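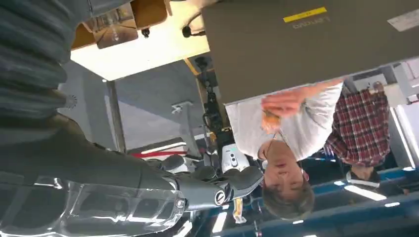
The Saavedra Street Diaper Bank keeps its hours on a sheet of yellow paper taped inside the door, and the hours are wrong. They have been wrong since spring, when Ruth Whitlock moved the evening pickup to Thursday and ran out of tape. Everyone who needs to know the real hours knows them. Everyone else knocks, and Ruth lets them in anyway.

She started the bank out of the back of a station wagon after her sister had twins and a layoff in the same month. Diapers, it dawned on her, are a strange sort of necessity. Food stamps won't pay for them. Many day cares won't take a baby without a day's supply, and a parent without day care can't get to the job that would buy the diapers. Ruth explained this to her city council member, who told her it was fascinating. She has been looking for a less polite word ever since.

Last December the bank served 236 families. By spring it was 248, and the waiting list had moved from an index card to a notebook. Ruth doesn't care for those numbers going up, though grant applications seem to love it. One form asked her to describe her "growth story." She wrote that more people were broke, and was turned down.

Money comes from the usual odd corners. Stuart Tunstall runs the spring fundraiser, a charity bowling night at Fasby Lanes, and he has the shoes to prove it. He once tried a silent auction. The top item was a weekend at a lake cabin that had, between printing and bidding, been sold by its owner. The winner took it well and went home with a fruit basket and Stuart's personal apology, in writing, on bank letterhead.

Size 6 is the perpetual problem. People give newborn diapers because newborn diapers are adorable. They come in tiny packages, sometimes with a ribbon, and they fit a child for what feels like a long weekend. A toddler of 2 who runs at furniture needs something sturdier, and that toddler gets no ribbons. Ruth has asked donors for the big sizes in newsletters, from a church pulpit and once over the loudspeaker at a high school football game, where she was followed by a raffle.

"I got 40 seconds," she says. "The raffle got 10 minutes. It was for a ham."

Jordan Sedgwick first came in as a client, with a son in one arm and a list of questions in the other hand. These days Jordan runs the Thursday pickup and the Spanish-language phone line, and has firm views on wipes. The scented ones go to the bottom shelf. There was a meeting over this. Trevor Hebden, who drives the van, spoke up for lavender and lost.

The van is its own line in the budget. It starts on the second try, or the third if it has rained, and it has a sliding door that Trevor opens from the inside by climbing over the seats. A new one would cost more than a year of size 6. So far the size 6 keeps winning.

Ruth would like a second location across the river, where the bus stops running at seven. She has her eye on a former shoe store with good shelves and a landlord who returns calls. What she hasn't got is the deposit. Stuart has mentioned trying the auction again, and she has asked him to come back with a different idea by the end of the month.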